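We use cookies to improve your experience. By continuing you accept our cookie policy. OK

Minden desk, 5 weeks in

Bought the Minden for working from home, $105 on sale. Assembly took me 30 minutes, one cam lock was missing but Pornthorpe mailed a new one. 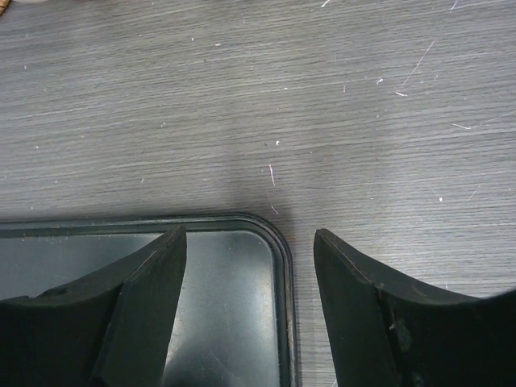

Wobble: barely any. Drawer sticks in humid weather. Legs are fine, the feet are cheap plastic and definately mark a wood floor, so get felt pads. Cable hole too small for my plug.

Would I buy it again? At $105 yes. Full price, no. 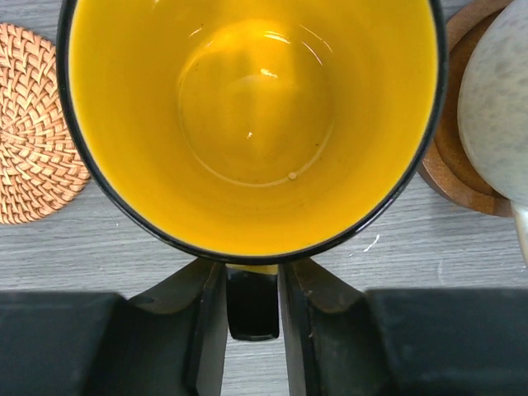

Black and yellow mug, coffee break essential.

4 out of 5.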